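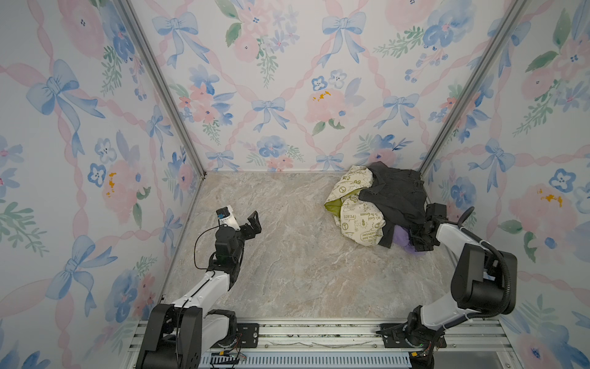 Concetta Bortolotti reckons I've been too kind to parallel grippers on this site, and that two flat fingers will always make a mess of anything softer than a cardboard box. She put it more bluntly than that in her email. Fair enough, Concetta, so I've spent my evenings on clothes and nothing else, and this review of the Jirnent gripper is mostly for you.

For anyone new, I run a pair of small arms side by side on one rail (white upper arms, black grippers, nothing fancy). I've had the Jirnent fingers on them for 5 weeks now. Before that it was the Kurnine soft ones, which I liked a lot and which cost me £22 more for the pair, so I was ready to be grumpy about these.

First impressions were good! They went on with the screws I already had, and the controller found them without any fuss. The fingers open wide enough to go over a thick seam, and that was my big complaint about the Kurnine set, where anything like a jacket collar just got shoved along the floor.

Pressing down into a heap is where the Jirnent does best. You bring the wrist down, let the fingertips sink into the cloth, close, lift, and most of the time you come up with something. A dark jacket is easy. The soft printed stuff with a lining is harder, as the fingers tend to pick up the lining and leave the rest behind, and I've had to slow the closing speed right down to get both layers. Thin cloth at the bottom of a pile I still can't get at reliably. The Kurnine was better there, I'll admit it, those squashy tips just sort of stroke the fabric into a fold.

Now, the camera. I have a little white one sitting on top of the left wrist, with its thin cable looping down beside the arm, and the Jirnent body is short enough that I didn't have to move the mount. Lovely. What I don't like is that the closed fingers hide the very bit of cloth you want to see, so I end up opening them again for another look. Amedeo Amato wrote in to suggest tilting the mount by 9 degrees, and I tried it, and it helped a bit with big things and not at all with socks.

Noise is fine. The manual is dreadful, four languages and no drawing of which way round the fingertip pads go (ridged side in, I got it wrong and dropped everything for a whole evening before I twigged).

Would I buy them again? For jackets, jumpers and jeans, yes, quite happily. If your heap is all T-shirts and hankies I'd stick with the Kurnine and put up with the price. Next up is the Lombardi controller, which arrived on Monday and is still in its box, and Concetta, if you want to send me your worst blouse, I'll give it a go with both sets.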